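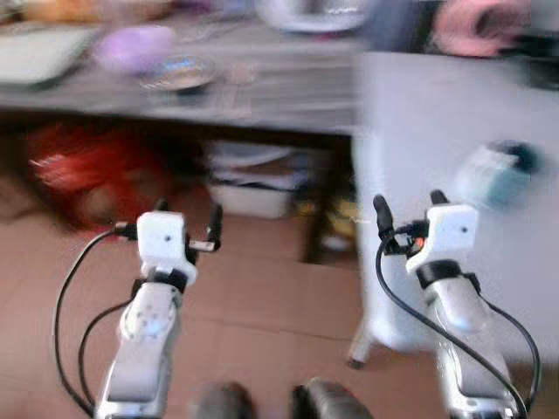 Attachment 1 of 3. Kitchen floor tile.

Ticket 498
Subject: Kitchen counter buzzes
Building: Vivham
Opened by: Yolotzin Maldonado
Assigned to: Lesego Zulu, Nullora Building Support
Category: Appliances (changed from "Other")
Priority: Low (changed from "Urgent")

Yolotzin Maldonado, Friday, 8:12 AM
The kitchen counter is buzzing. It's a thin metallic sort of buzz, like a wasp in a soda can, and it comes and goes all day. It was going at breakfast and it was going when I went to bed. I've put this in as urgent and I'd like it on record that I considered "Other" a poor set of options.

Lesego Zulu, 9:40 AM
Thanks for reporting this. I've moved it to Low, as there's no water, smoke or gas involved. Could you tell me:
- which part of the counter it comes from
- what's sitting on the counter when it happens
- what else is running at the time

Yolotzin Maldonado, 9:58 AM
Front part, near the edge. What's sitting on it is what I eat with: a lavender plastic bowl, a shallow steel bowl, a fork and a big spoon. I live simply. Running at the time: the fridge, I suppose, which is a Cárdenas and has been muttering to itself since I moved in. The dishwasher wasn't on. I don't think I've run it since June.

Lesego Zulu, 10:15 AM
Please try these in order and write down what you get. Change one thing at a time and put it back before the next step.
1. Press down on the counter with a flat hand while it's buzzing.
2. Take the cutlery away, leave the bowls.
3. Take the steel bowl away, leave everything else.
4. Take everything away.

Yolotzin Maldonado, 12:31 PM
Log as requested. I had to wait for the thing to start up, and it has a fine sense of when I'm standing there with a pencil.

Step 1. Buzz continues. My hand also buzzes a little. Not unpleasant.

Step 2. Fork and spoon in the drawer. Buzz is softer but still there. The drawer is now also making a noise, which I feel was a trap.
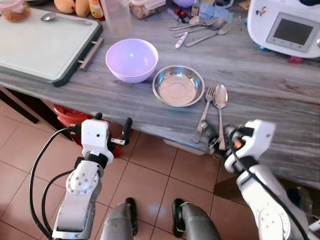
Step 3. Cutlery back out, steel bowl on a chair. Buzz stops. Put the steel bowl back, buzz starts. Did it again, same result. I'd been blaming the lavender bowl up to this point and owe it an apology. It has a smooth rim and keeps its own counsel.

Step 4. Silence, except for the fridge. With everything cleared off you can hear the fridge very well. I preferred the wasp.

Lesego Zulu, 1:05 PM
That's a very good log. Was the steel bowl touching anything in step 3?

Yolotzin Maldonado, 1:11 PM
The plastic one. They live next to each other. I've now moved them a hand's width apart. Quieter. Then I slid the fork over so that it leaned on the steel rim, and got the full wasp. So the recipe is one wide steel rim, one thing resting against it, and one fridge.

Lesego Zulu, 1:20 PM
That fits. The fridge is passing its vibration into the counter and the bowl is picking it up. The bowl isn't faulty. I'd like to check whether the fridge is touching the end of the counter. Can you slide a sheet of paper down between them?

Yolotzin Maldonado, 1:34 PM
The paper goes in at the top and stops halfway down. I pushed it harder and now it lives there. It was the installation leaflet from Goststead, who put the counter in, so at least it's filed somewhere relevant.

Lesego Zulu, 1:41 PM
Then they're touching. Please don't move the fridge yourself. I can come by at 4 and level it. Until then, put a folded dish towel under the steel bowl.

Yolotzin Maldonado, 1:50 PM
Towel in place. I look like someone who serves soup on a cushion.

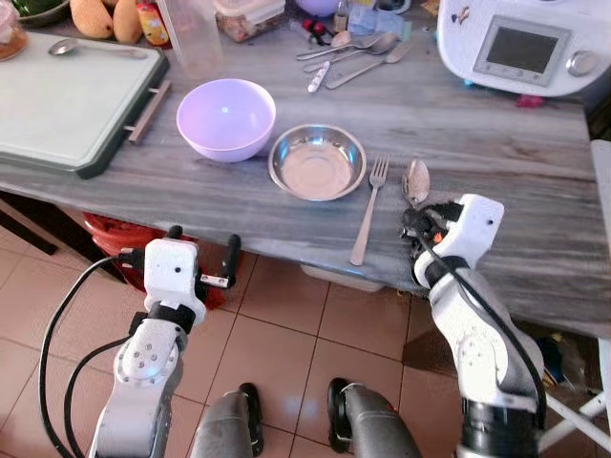 Attachment 3 of 3. Both bowls, the fork and the spoon on the counter.

Lesego Zulu, 4:47 PM
Site visit notes.
- Fridge was leaning toward the counter. Back foot on that side was wound all the way in.
- Wound the foot out, leveled front to back, pulled the fridge clear of the counter. Gap is now wide enough for two fingers.
- Recovered one Goststead leaflet, creased.
- Put both bowls and the cutlery back without the towel, steel bowl touching plastic bowl, fork against the rim. Waited through one full run of the fridge. No buzz.
- Drawer still rattles if the cutlery is loose in it. Suggested a liner. Resident said the cutlery has never been happier than on the counter.

Setting this to Pending. Please let it run overnight and confirm.

Yolotzin Maldonado, 10:22 PM
Fridge has been on and off 3 times since you left and the counter has nothing to say. The fridge has developed a slight gulp at the end of each run, but I'm told that's normal and I'm choosing to believe it. Fine to close, no need to wait for morning. I'm keeping the towel under the bowl for dinner anyway. It stops the clank when I put it down.

Lesego Zulu, 8:03 AM
Closed as resolved. If the gulp gets louder, please open a new ticket under Appliances and leave the priority alone.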